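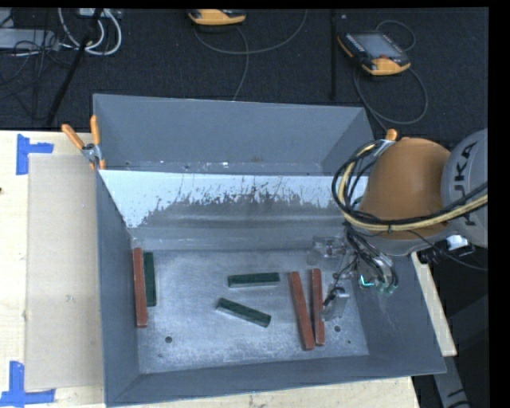 *The front bin with the red-brown and green blocks, gripper at the right side. A clamp with orange handles grips the place where the left ends of the two bins meet.*

**From:** Siamak Hosseinzadeh
**To:** gripper-users list
**Date:** October 2, 2018
**Subject:** Re: Parallel fingers for blocks near a metal wall

Dear Niloufar, dear all,

Thank you for the detailed questions. I answer below your text, and I am sorry that it became long.

> On our side we are choosing between the Luteo two-finger gripper and
> the Galindo one for picking rectangular blocks out of a metal bin. Our
> trouble is always the same: a block lies along the wall and the outer
> finger has no room to go down. Did you compare both of them in the same
> bin? And does the wrist camera help, or is a fixed camera enough?
>
> Niloufar Ghasemi

Yes, we compared both, on the same KUKA arm and in the same bin. We made 700 attempts in total, half with each gripper, and Nima Karimi put the blocks back by hand between the rounds. The blocks are of two lengths, the reddish-brown ones long and the green ones shorter.

For blocks in the middle of the bin I could not find a difference that I would defend in front of this list. Both grippers take them well, also when they lie diagonally.

Beside the wall it is another matter. The Luteo fingers are thicker at the tip, and we lost almost 50 attempts because the outer finger touched the wall and the arm stopped. With the Galindo this happened too, but much less often. Please look at the left side of the bin in the picture: a long block is by the wall and a green one is next to it, with very little or no space between. Such a pair is the worst case for us. The finger does not fit on the wall side, and on the other side it must go between two blocks. We now let the planner choose the green one first and grip it across its short ends, if the opening of the gripper allows it. After that the long one can be pushed away from the wall.

The pushing I recommend to you in any case. Ehsan Abbasi wrote a small routine for it in the Zotham controller package. It closes the fingers, goes down at the end of the block and turns it by a small angle. It costs us 4 seconds for each block, and this is less than the time for a restart after a stop.

> We also see false detections on the bin floor. Is this the lighting?

Partly. Our floor is also old and full of pale scratches, and it has some dark round spots. In April we used only the depth image and the scratches gave us holes in the data, so the software believed there was an edge. Now we take the colour image together with the depth, and it is better. The dark green blocks are still harder to separate from the grey metal than the red-brown ones. If you can choose your blocks, choose a light or warm colour.

About the camera: we tried a fixed one and a wrist one. The fixed camera sees the whole bin, but the arm covers the right side when it reaches in, so we take the image only after the arm has moved out. The wrist camera avoids this, but it adds one more cable to a bundle which is already thick, and Parviz Ghorbani had to tie it again 2 times in the first week. For the moment we stay with the fixed one.

> How do you keep the bins at the same place?

With spring clamps, where the two bins meet. There is also blue tape on the table. The clamps are good enough for light contact, but after a hard touch at the wall I would always check the bin position again before the next round. I forgot it once and lost an afternoon with a calibration that had no error in it.

One question back to you. Did somebody at Nakach try softer pads on the finger tips? We have bare metal ones, and the blocks sometimes turn a little in the grip when they are taken far from the middle. I would like to know which thickness you used and whether the pads survive the contact with the bin floor.

I can send the log files and the pushing routine to anyone who writes to me directly. The comments in the code are not all in English yet, Ehsan is working on it.

With kind regards,
Siamak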